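# Basket storage for tumblers

The shelf to the left of the sink used to hold six tumblers in two stacks. Tapered cups nest well, and that was the problem. A stack left overnight would lock at the rim, and separating it took both hands and some hot water. In August I moved them off the shelf and into a wire basket.

The basket is a Zadstead, the long shallow model. I looked at a deeper one from Urkametti first. It would have held more, but the sides came up past the midpoint of the cup, so every cup had to be lifted straight up to clear the rim. With low sides you can tip a cup out at an angle. 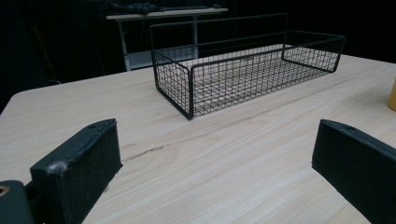 *The Zadstead, unloaded. The taller rail is on one long side.*

I keep the raised rail toward the wall. In the other orientation it gets in the way of the hand. The mesh is fine enough that a teaspoon stays in, which I had not planned on using but now do.

Load order matters slightly. Cups go in upright, starting from the end farthest from the sink, and I leave the near end open for whatever was washed last. Upright storage collects dust if a cup sits for weeks. Mine do not sit for weeks. Anyone with more cups than drinkers should probably store them mouth down, in which case the mesh is useful for airflow.
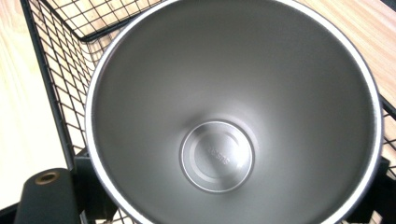
Before anything goes back in the basket I check the bottom of the interior. Coffee residue settles in the pressed rings and a sponge passes over it. A bottle brush with a flat tip gets most of it. For the rest I use two teaspoons of baking soda in hot water, left for an hour, then a rinse. I do not use steel wool on a brushed finish.

The outside needs less attention. The coating on the yellow one has held up better than the Halász cup it replaced, which chipped near the base in its first winter. I wash it by hand, with the soft side of the sponge. 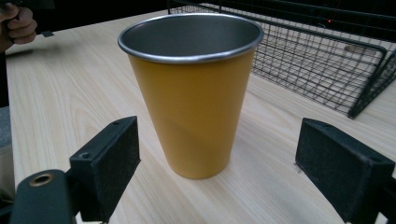
Taper is the other thing to consider if you are buying for a basket. A narrow base can be set close to its neighbor, but the rims touch first, so the usable spacing is the rim diameter. I made the mistake of measuring the base. By that measurement all six would fit in one basket. By the rim, four do.

The remaining two are on the old shelf, side by side and unstacked. Bakis sells a short basket that might take them. The listing gives outside dimensions only, so I have written to ask for the inside width.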